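Tidying Up With Little Ones: notes for the Nurkville family morning
Mỹ Đàm, November 19, 2022

Welcome and settling in

Say good morning, wait for coats and coffee. Thank the folks from Clusgate for the chairs and the tea. Then tell them I've been helping in playrooms for longer than I care to admit, and that I still step on blocks in my own hallway at night (pause, somebody will groan).

Start with the blue cube and the basket, since that's where I always start with my own grandchildren. One cube, one basket, and you let the child look at it sitting in there for a good long moment before you say a word about the rest.

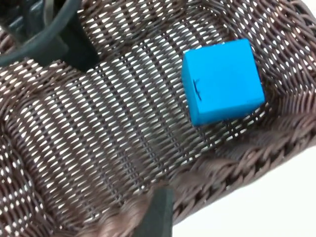
Why a shallow basket

Talk slowly here, people like to write this part down. I used a deep toy chest for years, the big one from my sister's place in Bodport, and everything we loved went to the bottom and stayed there until December. With a low basket a child can see the floor of it, and there's no lid to pinch fingers. Mention that wicker can snag a sweater, so run your hand around the rim before you buy. 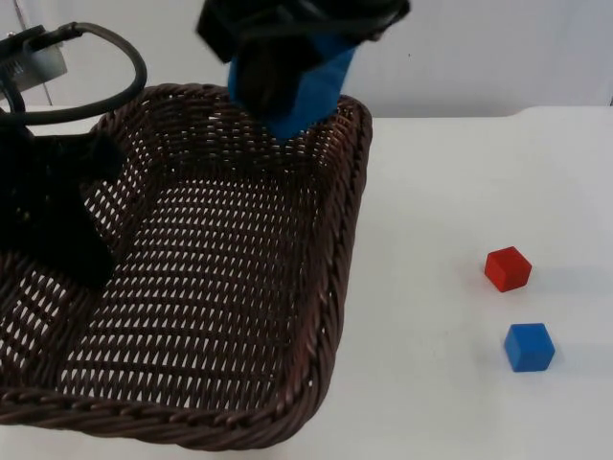
Dark wicker, braided rim, on a white tabletop.

Ask who has one at home already. Let them chat a minute, it warms up the room.

Setting out

My rule at the start is to keep the toys off to one side and leave the basket bare, with a bit of clear table between the two. It gives small hands somewhere to travel.
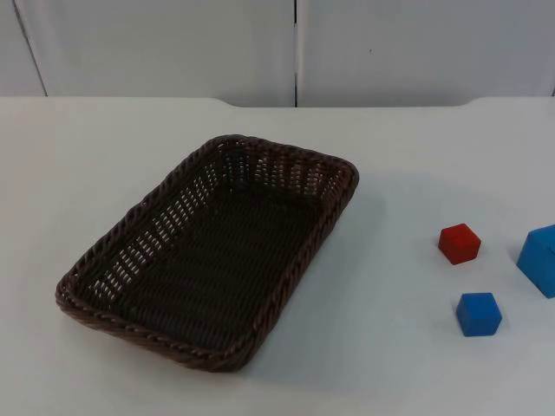
And please, please don't hurry them across it! My neighbor's boy, Rizk, took a whole song to carry a single block, and he was so proud that we sang it over again. If you have 2 children at the table, let them take turns and keep your own hands in your lap (hardest part of the morning, for me anyway).

Big and small

Bring in the words now: big blue, small blue, red. Same color, different size is a lovely puzzle for a three-year-old, so let them choose which goes first.
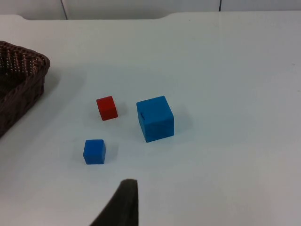 Red, big blue and small blue, with the basket off to the left.

Questions, then the tea. Remind everyone that the sign-up sheet is by the door and the room is ours until noon.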